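**Ticket:** Left arm releases garments late with fuzzy pads, wrist camera loses cloth edge during drag
**Site:** Cliltville, folding bench
**Opened by:** Dennis Fothergill
**Assigned to:** Pongsak Nuchit
**Opened:** Friday, April 9, 2021
**Status:** Pads closed, camera partly closed (see last entry)

## Setup

Two arms, one on each side of the wooden table, both on the Dremine controller. Fingertips are the Ovska fuzzy pads, which replaced the Borbély molded rubber tips we ran through March. Wrist cameras did not change when the tips did. Garments are the usual mix, mostly T-shirts, with the gray fleece added for this comparison.

## Problem as reported (Dennis)

Two things. I put them in one ticket because they both showed up the day we changed tips, but they may not be related.

1. With the fuzzy pads the left gripper opens on command and the cloth stays on one finger. The arm backs off and pulls the fold out with it. It doesn't do this on every release. The ribbed parts of a T-shirt are the worst, then sleeve hems. Flat single-layer cloth usually lets go.
2. On the gray fleece the edge finder reports "no edge" during a drag and the controller stops the move. When the arm is still it finds the edge again in a second or so, and then I have to restart the routine by hand.

I don't want to go back to the rubber tips if we can avoid it. They let go cleanly but they slip on anything heavier than a T-shirt, and on the handoff between arms they slipped often enough that I was picking shirts up off the floor.

## Pongsak, first look

Went through the controller log before touching anything. There are 1,959 grasp events logged since the pads went on, both arms together. The log records gripper position and servo load at close and at open. It does not record whether the cloth came off, so it can't tell us the failure rate for problem 1. It does tell us the left gripper is closing tighter than the right one. Load at close is higher on the left on nearly every event, with the same close command going to both.

Dennis, did anyone re-zero the left gripper after the pads were fitted? The fuzzy pads are thicker than the rubber ones. If the zero is still the one from the rubber tips, "closed" is now past the point where the pads touch, and the servo keeps pushing.

**Dennis:** I re-zeroed the right. I thought I did both. The left one still has the old date next to it in the config, so no.

**Pongsak:** OK. Leave it as it is for one run so we have something to compare against, then re-zero. Please use the blue T-shirt for all of it, held up between the two grippers, lower gripper bunching it near the ribbing, upper gripper holding the top. Same shirt every time. 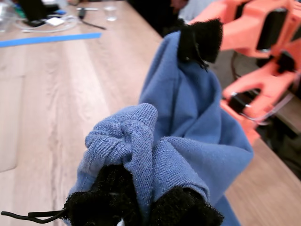

The run is 60 releases with the old zero and 60 with the new one. Count a release as bad if the cloth is still on a finger when the arm has moved back to its waiting position. If it hangs on and drops off during the move, write that down separately.

## Results, pads (Dennis)

All on the blue T-shirt, left arm releasing.

| Tips | Zero | Releases | Cloth still on finger |
|---|---|---|---|
| Ovska fuzzy | old | 60 | 13 |
| Ovska fuzzy | new | 60 | 2 |
| Borbély rubber | new | 60 | 0 |

I re-zeroed again for the rubber set so that one is fair. The rubber tips had no bad releases, but the shirt slid out of them 12 times before I ever got to the release, and I had to repeat those to make up the count. Neither fuzzy set had a slip.

Both of the bad ones on the new zero were on the ribbing. The pads grab the ribs and the cloth wants to be peeled off sideways. Opening straight out doesn't do it.

The hanging-on-then-dropping kind happened on the old zero a lot and I stopped trusting my own notes on it, so I left it out of the table. I can say it was fewer after the re-zero.

**Pongsak:** That is good enough for me. Two changes:

- Left gripper zero saved to the config, with the tip type written in the comment field. Please do the same any time tips are changed, on both arms.
- Added a short wrist roll to the release routine: open, roll, roll back, retreat. It is slow right now. You can shorten it if it holds up.

**Dennis:** Tried the roll on the ribbing only, a couple dozen times, not counted properly. No cloth left on the finger. It does add time to each fold, and on a full shirt you notice it. I'd like it to be a flag we can turn off for flat cloth.

**Pongsak:** It is a flag now. `release_roll: true/false`, per step. Default is true for fuzzy tips and false for rubber.

One more on the pads. The edges have loose fibers. Trim them when you change tips and don't pull on them. A strand across the lens side of the gripper will look like an edge to the edge finder, especially on light cloth. I don't think that is the cause of problem 2 but it won't help.

## Problem 2, camera

**Pongsak:** Started by running the drag on the blue shirt with the same speed and path. No stops. Then the gray fleece: stopped on most tries, always in the fast middle part of the move, never at the start or the end. So it depends on cloth and on speed.

The fleece gives the edge finder very little. There is no stitching that stands out, the nap hides the hems, and the folds are soft and all one gray. When part of it moves close to the camera it smears, and the finder is left with whatever isn't moving. On this cloth that may be a rolled edge somewhere in the middle of the garment, and it will happily lock on to that for a few frames and then drop it.

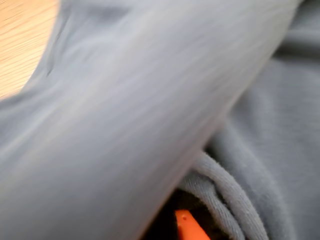
Exposure was on auto. In the room as it is lit now, auto settles on a long exposure whenever gray cloth fills the view, and the Dremine side gives no warning about it. I fixed the exposure at a short value and brought the gain up. The result is grainier. The finder handles grain better than smear.

Settings tried on the fleece, same drag each time:

- **Auto exposure, full speed:** stops on most drags.
- **Auto exposure, half speed:** stops now and then.
- **Short fixed exposure, full speed:** stops now and then, fewer than I expected.
- **Short fixed exposure, half speed:** no stops in the tries I made.

I also asked Dennis to move the bench lamp so it comes in low from the side, which gives the folds a bit more shading.

**Dennis:** Lamp moved. It helps on the fleece. It also puts glare on the table at the near corner, and the finder picked that up as cloth once. I turned the lamp a little and it went away. I have put tape on the floor where the lamp foot goes.

Half speed for the whole drag is too slow for us. Could it be half speed only when the finder is losing confidence?

**Pongsak:** The controller can do that. Confidence comes back with every frame, so I can scale speed down when it falls and stop only if it stays low. I set it up on the left arm first. The right arm keeps the old behavior until we've seen a day of it.

**Dennis:** Ran it through the afternoon on mixed garments. On the fleece the arm visibly slows down in the middle of the drag and picks up again. I had one hard stop. That one was a sleeve folded back under itself and I couldn't find the edge either until I lifted it.

## Where it stands

- Ovska fuzzy pads stay on both arms. Borbély tips go back in the drawer, labeled, with their zero values written on the bag.
- Exposure fixed on both wrist cameras. Do not set it back to auto from the Dremine panel. The reset button on that panel does set it back, so check after any reset.
- Speed scaling is on for the left arm only. Right arm to follow.
- Still open: the log should record whether the cloth came off. Pongsak is looking at using servo load during the retreat for this. Keep the ticket open under that item.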